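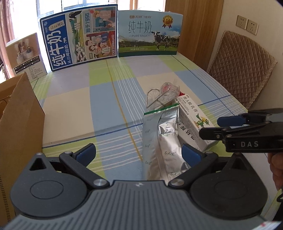

## 4. Sitzung: Gesäuerte Milch, oder wie man Verderb verwaltet

Warenkunde der Lebensmittel, Hochschule Cerkau
Skript: Clodagh Hegarty, Übungsteil: Angelica Tan
Raum 236 (der mit der Heizung, die im August läuft)

Bitte vorher die Mitschrift zur Sitzung über Rahm und Butter lesen. Wer das nicht getan hat, kann trotzdem folgen, sollte aber bei der Frage nach den Fettkügelchen nicht in der ersten Reihe sitzen.

### Ausgangslage

Rohe Milch ist ein nahezu perfektes Nährmedium: viel Wasser, Zucker in gelöster Form, Eiweiß, Fett, Mineralstoffe, ein annähernd neutraler pH-Wert. Für Kälber ist das praktisch. Für Bakterien auch. Lässt man Milch stehen, passiert also in jedem Fall etwas, und die Geschichte der Milchwirtschaft ist über weite Strecken der Versuch, bei diesem Etwas ein Mitspracherecht zu erhalten.

Drei Zugänge haben sich dabei durchgesetzt, meist in Kombination: Man entzieht der Milch Wasser, man erhitzt oder kühlt sie, oder man lässt sie sauer werden, bevor ein anderer Vorgang schneller ist. Heute geht es um den letzten Weg.

### Begriffe

**Sauermilch** ist im weiten Sinn jede Milch, die durch Milchsäurebakterien gesäuert wurde. Im engeren Sinn meint man im deutschen Sprachraum Erzeugnisse aus mesophilen Kulturen, also solchen, die es gemäßigt warm mögen. Dickmilch gehört hierher.

**Joghurt** entsteht mit wärmeliebenden Kulturen, klassisch aus *Streptococcus thermophilus* und *Lactobacillus delbrueckii* subsp. *bulgaricus*. Den zweiten Namen müssen Sie in der Klausur richtig schreiben. Ich habe ihn nicht vergeben.

**Kefir** verwendet Kefirkörner (»Knöllchen«), eine Lebensgemeinschaft aus Bakterien und Hefen in einer Gerüstmasse aus Zuckern und Eiweiß. Neben Milchsäure entstehen Kohlensäure und etwas Alkohol. Produkte mit der Aufschrift »Kefir mild« kommen in der Regel ohne Körner aus und oft auch ohne nennenswertes Prickeln, was man als Kundenfreundlichkeit verstehen kann.

**Buttermilch** fällt beim Buttern an. Ob sie sauer ist, hängt davon ab, ob der Rahm es war oder ob man nachträglich gesäuert hat. Butter ist, dem Namen zum Trotz, kaum darin.

**酸乳** (chinesisch *suānrǔ*, wörtlich »saure Milch«) steht in Rot auf dem weißen Karton. Die Umgangssprache bevorzugt 酸奶 (*suānnǎi*). Beides übersetzt man je nach Zusammenhang mit Sauermilch oder Joghurt, und genau dieser Zusammenhang ist für uns interessant: Das Deutsche trennt nach Kulturen, andere Sprachen trennen anders oder gar nicht. Verlassen Sie sich bei importierter Ware also nie auf das Wort allein. Zutatenliste lesen, auch wenn sie klein gedruckt ist. Sie ist immer klein gedruckt.

### Was beim Säuern geschieht

Die Bakterien vergären Milchzucker (Laktose). Er wird gespalten, und aus den Bruchstücken entsteht überwiegend Milchsäure. Je nachdem, was sonst noch anfällt, spricht man von

- *homofermentativer* Gärung: fast nur Milchsäure;
- *heterofermentativer* Gärung: Milchsäure, dazu Kohlendioxid sowie Essigsäure oder Ethanol.

Mit der Säure sinkt der pH-Wert. Das Kasein, das in der frischen Milch in Form winziger Mizellen schwebt, verliert dabei seine abstoßende Ladung. Zugleich löst sich das Calciumphosphat aus den Mizellen. Am isoelektrischen Punkt gibt es für die Teilchen keinen Grund mehr, einander auszuweichen, und sie bilden ein Netz, das Wasser und Fett einschließt. Dieses Netz nennen wir Gallerte, der Handel nennt es »stichfest«.

Molkenprotein macht beim bloßen Säuern nicht mit. Hat man die Milch vorher kräftig erhitzt, lagert es sich an das Kasein an und verstärkt das Netz. Deshalb wird Joghurtmilch deutlich stärker erhitzt, als es zur Abtötung von Krankheitserregern allein nötig wäre. In jeder Klausur schreibt jemand, die Erhitzung diene »dem Geschmack«. Dafür gibt es einen halben Punkt, aus Mitleid.

**Aroma.** Der typische Joghurtton stammt vor allem von Acetaldehyd, der eher buttrige Ton der Dickmilch von Diacetyl. Wer sich das nicht merken kann: Diacetyl kennen Sie aus dem Kino, es riecht nach dem Eimer, den die Person neben Ihnen gekauft hat.

**Arbeitsteilung.** Die beiden Joghurtkulturen wachsen zusammen schneller als jede für sich. *S. thermophilus* legt vor und liefert unter anderem Ameisensäure, die der Partner brauchen kann. Dieser baut Eiweiß ab und stellt dafür Peptide und Aminosäuren bereit. Im weiteren Verlauf wird es dem einen zu sauer, und der andere macht weiter. Parallelen zu Ihren Gruppenreferaten drängen sich auf.

### Stichfest, gerührt, trinkbar

Die Kultur ist in allen drei Fällen oft dieselbe. Der Unterschied liegt in der Mechanik.

| Typ | Wo wird gesäuert? | Behandlung danach | Typischer Mangel |
|---|---|---|---|
| stichfest | im Becher | nur kühlen | Molke setzt sich ab |
| gerührt | im Tank | rühren, abfüllen | grießig oder zu dünn |
| trinkbar | im Tank | stark rühren, oft homogenisieren | Bodensatz |

Molke auf stichfestem Joghurt ist kein Verderb. Das Netz zieht sich zusammen und gibt Flüssigkeit ab (Synärese), gern nach einem Stoß oder bei schwankender Temperatur. Dass sie trotzdem die häufigste Reklamation ist, sagt viel über die Erwartung an ein Lebensmittel, es möge sich bitte nicht verhalten.

Trinkbare Erzeugnisse enthalten häufig Pektin oder andere Stabilisatoren. Sie halten das Kasein in der Schwebe, besonders dann, wenn das Getränk nach dem Säuern noch einmal erhitzt wird. Ohne sie hätte man oben Molke und unten etwas, das man lieber nicht austrinkt.

### Nach der Säuerung erhitzt?

Hier wird es warenkundlich heikel. Ein gesäuertes Produkt kann

1. mit lebenden Kulturen in den Handel kommen und gehört dann in die Kühlung, oder
2. nachträglich wärmebehandelt sein. Bei passender Abfüllung steht es dann auch ungekühlt im Regal.

Geschmacklich liegen die beiden näher beieinander, als die Werbung für das erste vermuten lässt, und weiter auseinander, als die Werbung für das zweite zugibt. In Deutschland muss die Wärmebehandlung kenntlich sein. Von außen sieht man der Packung sonst nichts an: Karton schließt Kühlware nicht aus, und ein Becher im Kühlregal beweist nur, dass ihn jemand hineingestellt hat.

Was die Verpackung leisten soll, hatten wir in der zweiten Sitzung. Zur Erinnerung nur die Stichworte: Lichtschutz (Vitamin B2 ist empfindlich, und Lichtgeschmack ist in Milch sofort zu merken), Sauerstoffsperre, Dichtigkeit, Stapelbarkeit. Die Stapelbarkeit wird von Studierenden unterschätzt und von Speditionen nicht.

### Fallbeispiel: Hondus

Die Molkerei Feltent führte unter dem Namen *Hondus* eine gerührte Sauermilch mit Kräutern ein, gedacht als leichte Sommermahlzeit. Im Labor gelang alles. Im Handel wurde das Produkt nach kurzer Zeit bitter, und zwar nur in einem Teil der Chargen, was die Fehlersuche bekanntlich besonders erholsam macht.

Verdächtigt wurden der Reihe nach:

- die Kultur (zu viel Eiweißabbau, Bitterpeptide),
- die Kräuter (eigene Bitterstoffe, eigene Keime),
- die Kühlkette,
- die Verkostenden.

Das Gutachten aus dem Büro Symonenko brachte die Sache auf einen Nenner, mit dem keiner der Beteiligten Werbung machen konnte. Die Kräuter wurden im Tank zugegeben, solange die Milch noch warm war. An Tagen mit Verzögerung an der Abfüllung stand die Mischung länger, die Kultur arbeitete weiter, und die Kräuter gaben ab, was Kräuter in warmer, saurer Flüssigkeit eben abgeben. Feltent verlegte die Zugabe hinter den Kühler. Die Bitterkeit verschwand, leider auch ein guter Teil des Kräutergeschmacks, und *Hondus* gibt es heute als Natursorte.

Für die Diskussion: Welche Prüfung hätte den Fehler vor der Auslieferung gezeigt? »Mehr probieren« gilt nur als Antwort, wenn Sie sagen, wann und aus welchem Behälter.

### Übungsteil (Tan)

Wir säuern im Praktikum selbst. Jede Gruppe arbeitet mit 2 Ansätzen, einem aus pasteurisierter und einem aus zusätzlich hoch erhitzter Milch, beide mit derselben Kultur beimpft.

1. Milch auf Bebrütungstemperatur bringen. Thermometer benutzen, der Handrücken ist kein Messgerät.
2. Kultur einrühren, gründlich und ohne Schaum.
3. Gläser verschließen, beschriften, in den Brutschrank stellen. Beschriften heißt: Gruppe, Ansatz, Uhrzeit. »Unserer« ist keine Beschriftung.
4. Alle 30 Minuten den pH-Wert bestimmen, jeweils aus dem Messglas. Die übrigen Gläser bleiben stehen und werden nicht geschwenkt, auch nicht »nur kurz«.
5. Sobald der Verlauf abflacht und die Masse steht, kühlen.
6. Am folgenden Tag Festigkeit, Molkenabsatz und Geruch vergleichen.

Verkostet wird im Labor nichts. Ich weiß, dass es nach Frühstück aussieht. Verkostung findet in der Lehrküche statt, mit Gläsern, die nie ein Labor von innen gesehen haben, und mit Löffeln, die bitte wieder zurückkommen.

Das Protokoll umfasst die pH-Kurve beider Ansätze, einen Vergleich der Festigkeit und eine Erklärung, die das Wort »Molkenprotein« enthält und danach noch weitergeht. Abgabe in mein Fach, geheftet.

### Fragen zum Nacharbeiten

- Warum schützt Milchsäure vor vielen unerwünschten Keimen, aber schlecht vor Hefen und Schimmel? Was folgt daraus für einen geöffneten Becher mit Fruchtzubereitung?
- Laktosearme Ernährung und Joghurt: Was spricht dafür, dass er besser vertragen wird als Milch, und warum ist »laktosefrei« trotzdem falsch?
- Wie würden Sie *Kefir mild* einer Person erklären, die mit echtem Kefir aufgewachsen ist? Fassen Sie sich kurz und bleiben Sie höflich.
- Eine Importpackung trägt in der Übersetzung die Bezeichnung »Sauermilchgetränk«. Welche Angaben benötigen Sie, um sie den Begriffen von oben zuzuordnen?

Nächstes Mal Lab und Frischkäse. Wer vegetarisch lebt, hat dann Gelegenheit zu Rückfragen.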